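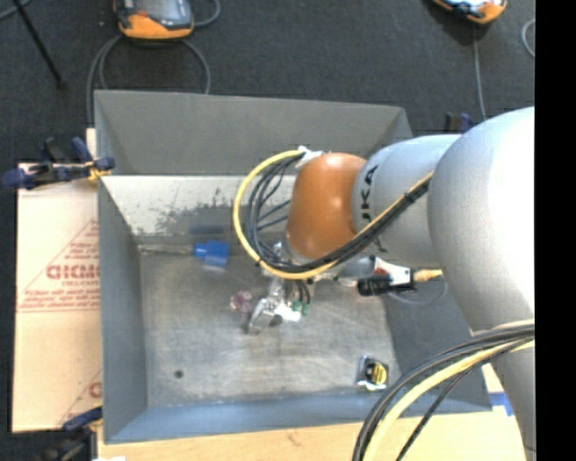 FOR IMMEDIATE RELEASE

Jan 6, 2020

Jarkeden Study Finds Most of the Gain in Learned Bin Picking Comes From the Easy Objects

Retest of a popular training recipe puts the benefit well below what the lab's own early numbers suggested

DRONDDALE. Researchers at the Jarkeden robotics lab today released the results of a long retest of self-supervised grasp learning, the method in which a robot arm practices picking objects out of a bin and grades its own attempts. The method works. It also works less well than many published success rates would lead a buyer to think, and the lab's own first result is on that list.

In August the group circulated an internal draft reporting that its learned picker, called Tornari, clearly beat a hand-written grasp planner on the same arm. The draft was never submitted. Two members of the lab, Divya Pillai and Satish Gowda, asked for the test to be run again with the objects chosen by someone who had not worked on the training side.

"I read the draft and liked it a lot, and that worried me," said Pillai, who led the retest. "The test objects had been picked by the same people who picked the training objects. They were different objects, sure. They were also the same sort of object. Blocks, mostly, and things shaped like blocks."

For the retest, the team logged 2000 grasp attempts in a metal bin under a fixed camera. Half went to Tornari and half to the planner, 1000 each. The two systems took turns in short blocks, so that any slow change in the lighting, the gripper or the camera mounting would fall on both of them. Objects were put back in the bin by a person following a printed layout, and that person was not told which system would go next.

Of the 2000 attempts, 1743 are counted in the main comparison. The rest were thrown out under rules written down before the first grasp, mostly for arm faults and for layouts set up wrong. The report lists every excluded attempt with the reason. Readers who think the rules were too generous can put the attempts back in and run the numbers again. The lab did this itself, and the ranking of the two systems did not change.

On rigid objects with flat sides, Tornari came out ahead of the planner by a margin the team considers real. On thin, shiny or see-through objects, and on anything that folds when touched, the two were too close to separate. A person who wanted a robot to pick up boxes could take the study as good news. A person with a bin of mixed household junk should probably wait.

"People ask me whether learning beats planning, and I don't know how to answer that," said Jagadeesh Thomas, who maintains the arm and wrote the planner. "My planner had one afternoon of tuning. The learned system had months of robot time. If you gave me the months, I'd expect to close part of the gap. We haven't tested that, so please don't print it as a finding."

The study also looked at how success gets counted, a subject the authors believe deserves more attention than it usually receives. Tornari grades itself by checking whether the gripper has closed all the way after a lift. A gripper that stays partly open is taken to be holding something. Gowda reviewed 400 of the self-graded attempts by hand, using recordings from the fixed camera, and found cases where the system had credited itself for a snagged cable, a pinched edge of the bin, or an object that was dropped a moment after the check. Those errors did not cancel out. They nearly always ran in the robot's favor.

The main comparison uses human grades for both systems. The self-graded figures are printed next to them in a separate column, and the authors ask that they not be quoted alone.

Several questions are left open. All of the work was done on one arm, with one gripper and one style of bin. The bin was clamped in place on a table, a courtesy that few warehouses will extend. The study did not measure speed in any way that would help a plant manager, and it says nothing on cost. It did not test whether more practice would help with the hard objects. The learning curve for those had gone flat by the end of training, but a flat curve can mean the method is finished or it can mean the camera can't see what it needs to see. The team leans toward the camera and admits it has little to back that up.

Lorna Pascual, who reviewed the study for Lumanlan, the parts distributor that paid for a portion of the robot time, said the company had hoped for a stronger result. "We were looking at this for small returns, the bags and pouches and so on," Pascual said. "Based on what's in the report, we're not going to put it on a line this year. I'd still rather have the report than the August version." Lumanlan had no say in the test rules and saw the findings when they were complete.

Jarkeden will release the grasp logs, the printed layouts, the exclusion rules and the code for both systems. The trained Tornari model is included, with a note asking other groups to try it on their own bins before citing it. Dinesh Poojary, who handles the lab's data releases, said the recordings will follow once they have been sorted and checked against the logs. He declined to give a date.

A second round of testing is planned with a different gripper. The object list for that round has been drawn up and sealed, and the training group will not see it until its model is frozen. The lab plans to publish the outcome whichever way it goes, including the case where the advantage on rigid objects disappears.

About Jarkeden

Jarkeden is a robotics research lab in Dronddale working on grasping, self-supervised learning and test methods for robot arms.

Contact

Dinesh Poojary, Data and Publications, Jarkeden, Dronddale

Requests for the report, the logs or an interview with the authors should be addressed to the contact named here. Please say in your message whether you need the full log files, as they are sent separately.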